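9 min read

3.2 Work surfaces and small storage

The second part of the survey dealt with the tables themselves. We had 397 responses from people who work at a shared table for at least part of the week, and most of them wrote more about the surface than about the chair or the lamp. Glare came up often. So did marks that would not wipe off, and the question of where pens, clips and chargers should go when the table has no drawers.

For the follow-up we set up tables in two rooms at the Grindness site in April. All of them had matte white tops. Gloss white had been tried in the pilot and was dropped after people complained about reflections from the ceiling lights. The tops were wiped down at the end of each day with a damp cloth and left to dry overnight. Participants could bring their own things but were asked to take them away again when they left, apart from one storage box per table, which stayed.

The boxes came in two kinds, an opaque one supplied by Mitex and a see-through one supplied by Buvoton. Both were placed at a corner so that the middle of the table stayed free for writing or a laptop (Figure 4). 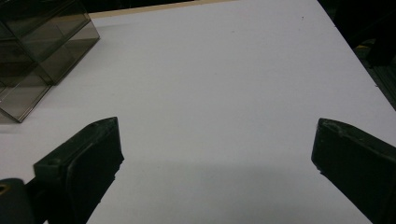
Figure 4. Matte white tabletop with a smoke-tinted transparent box at one corner.

We expected people to prefer the opaque box on the grounds that it hides clutter. The diary entries were mixed on this point. Those who used the table every day tended to like seeing what was inside without having to open anything. Those who came in once or twice a week more often said that a see-through box looked untidy once it was full. The tinted plastic was described as a fair compromise by several participants, who said that it softened the contents but still let them find things.

Marks on the surface were logged at the end of each day on a 100-point cleanliness scale, where 100 means no visible mark of any kind. Almost 90 was the usual score before wiping. Pen lines and cup rings took most of the points off. Dust and small specks are easy to see on a pale top, and participants mentioned them more often than they had in the survey, but they rarely lowered the score by much and they came away with the first wipe.

The edge of the table received fewer comments than the top. A few participants liked a wood-toned edge next to white and said it made the table feel less like an office. Two asked for a rounded edge where the forearm rests. We did not test this, and the Saarinen checklist used for scoring has no item for it. Edge shape is taken up again in Section 5 together with table height.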